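2020-01-08

Okay so I am back to writing in this thing after skipping most of the holidays, and what I have to report is toast. I'm on a toast kick. It's cold in Grerkton, the kind of cold where the car door sticks, and all I want when I get up is something warm with butter on it.

It started with the bread. Wendell Iwasaki came home from visiting his sister in Brilthorpe with two loaves from the bakery on her street and gave me one, all wrapped up in paper like a present. It's a dense, grainy sort of bread and it's kind of boring cold (sorry Wendell!) but toasted it's a whole different food. The crust gets crackly and the middle stays a little chewy. I ate four slices the first night and called it dinner.

So then of course I had to have a decent toaster, because the old one only did one side and I was flipping everything by hand like a pancake. I looked at a few downtown and they all had screens and beeping. I don't want my breakfast to beep at me! Then I saw the cream and chrome one at the secondhand place on Fajardo Street, all rounded corners, and I paid 26 dollars for it and carried it home on the bus in my lap. Mom had one a bit like it when we lived over the hardware store - hers was dented and you had to hold the lever down the whole time.

I gave it a good cleaning Sunday night. Shook out somebody else's crumbs, went over the chrome with vinegar and an old T-shirt, and now it shows every fingerprint, so I've already turned into a person who wipes down a toaster.

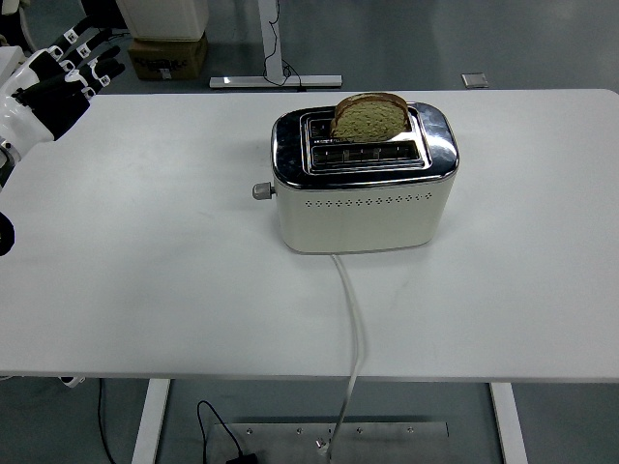
Ezekiel Halvorsen says I should freeze the loaf in slices and toast straight from frozen, and he's probably right, it was getting a little hard by last night. I did half of it that way and left the rest out. One slice at a time seems to be my speed on weekdays, two if I'm up early enough to sit down.

Still haven't settled the topping question. Butter and salt is winning. The plum jam from Christmas is good but it slides off, and peanut butter first thing in the morning makes me want to go back to bed. I might try cinnamon sugar this weekend if I remember to buy cinnamon, which I have forgotten twice now.

Wendell's going back up to Brilthorpe in March and I've already put in my order for two loaves. Need to call Mom tomorrow and ask if she still has that toaster. Also laundry, also the library books.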